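Jarcombe House: Questions Our Guests Ask

What time can I check in?
The reception is open from 3 in the afternoon until 9 in the evening. If your train arrives later, please write to us before noon on the same day and we will send you the code of the front door. Early arrival is sometimes possible, but we cannot promise it in August.

How many nights must I book?
The minimum is two nights. For the long stay rate you need at least 4 weeks, and the price is 899 per month, with heating and water included. Electricity is also included, except if you bring your own heater (please don't).

Do you change the bed linen?
Yes, every Monday for the long stays, and between guests for the short ones. Please leave the used sheets on the floor near the door. Extra blankets are in the hall cupboard and you can take them without asking. If you are allergic to wool, tell Madalena Correia at reception and she will prepare a cotton one.

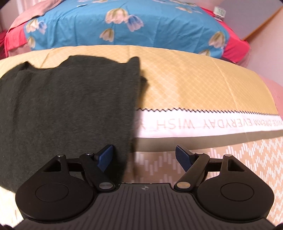

Is breakfast included?
It is included for the short stays only. Long stay guests can buy it at reception the evening before. We serve bread, cheese, fruit, eggs and coffee from 7 to 10. For gluten-free bread we need one day of notice.

Can I do my laundry in the house?
There are two washing machines in the basement and they take tokens, which you buy at reception. The room is closed at night because the noise goes up through the pipes to the first floor. Drying clothes on the balcony is allowed on the garden side. On the street side it is not allowed, this is a rule of the town and we did get a letter once.

Do you have irons?
One per floor. Please bring it back to the shelf when it is cold.

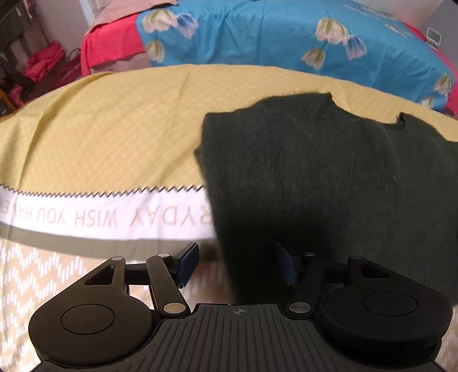 Where can I park?
We have 4 places behind the house and they can't be reserved. When they are full, use the public parking on Aravena Street, which is 200 meters away and free after 7 in the evening.

How do I come from the station?
Take bus 108 in the direction of Setarbridge and get off at the stop called Old Mill. From there you walk up the hill for five minutes. With heavy suitcases a taxi is better, the sidewalk has many steps.

Can I bring my dog?
One small dog is welcome in the ground floor rooms. We ask that it doesn't stay alone in the room during the day.

I forgot something in my room. What now?
Write to Tavion Baptiste with your room number and the dates of your stay. We keep lost things for three months. We can mail them to you and you pay only the postage. Food and opened cosmetics we throw away.

Can I cancel?
Short stays can be canceled without cost until one week before arrival. For long stays we keep the deposit if you cancel in the last 14 days, unless we find another guest for the room.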